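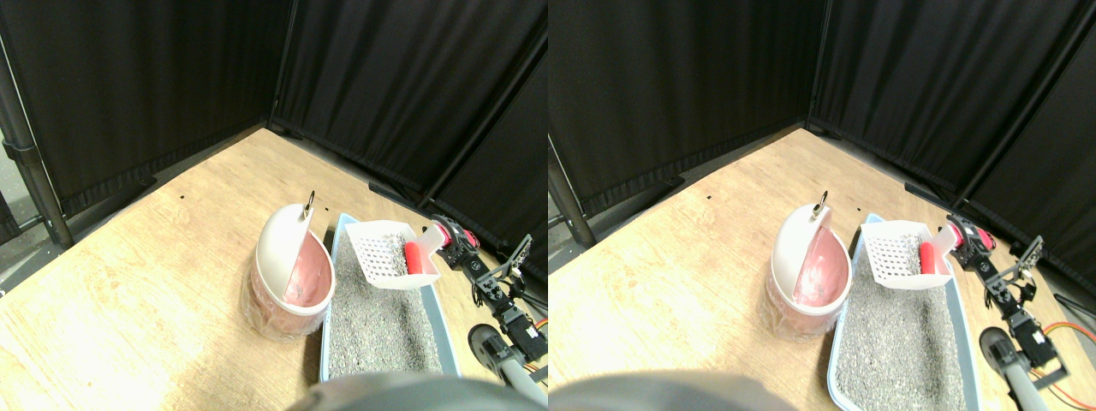 Pets / Litter & Cleanup
Toltstead open litter box with scoop and swing-lid bin: tested for 23 days

I did not expect to have opinions about a litter scoop. Then my cat arrived in February, and now I have opinions about scoops, granules, rim heights and the acoustics of a plastic lid at five in the morning.

The Toltstead set is three pieces. You get an open box in pale blue, a white scoop with a grid of small square holes, and a little bin with a white domed lid over a see-through pink body. Whoever picked the colors was thinking of a baby shower. My cat, Byun, is a large gray male with one and a half ears, and he looks ridiculous in it, which I count as a point in favor.

The box
It's a tray with a rim. I've owned the covered kind, and I've owned the kind with a drawer that slides out and jams, and I'm done with both. This one holds plenty of litter, and I filled it deeper than the leaflet wants because Byun digs like he's expecting pipework. The rim keeps most of it in. The rest I find in my socks. Washing takes a few minutes in the tub, and after three weeks there are claw marks on the floor of the tray but nothing I'd call damage.

The scoop
Best part of the set. The face is flat and wide enough to lift a clump in one go, and the square holes let my usual gray clay through after a shake or two. Coarse litter takes longer. I tried a bag of Brallis wood pellets and gave up on the second day, as the pellets are fatter than the holes and you end up throwing away half the box. Stick with something small and pebbly. There is nowhere on the box to hang the scoop, so mine lives on a nail.

The bin
Here we part ways a little. The lid tips open easily and the size is right for one cat. But the body is translucent. I don't know who asked for a translucent bin for this particular job. Use a dark liner – the pale ones that Erkaseck sells by the roll hide nothing – and empty it before company comes. There's also a small metal ring on top of the lid. I assumed it was for lifting, and that's how I use it. My neighbor Ji-hoon Song, who has the same set, hangs his liner roll from it with a twist tie, and I'm annoyed I didn't think of that.

Smell
It's a small bin with a flap. Daily emptying, fine. Every other day, less fine. I tried every third day once, for the sake of this review, and you're welcome.

Would I buy it again? The box and scoop, yes, tomorrow. The bin I'd swap for anything you can't see through. They're only sold together, so I'd probably end up with the pink one again.

Rating: 4 out of 5
Posted Wed 13 May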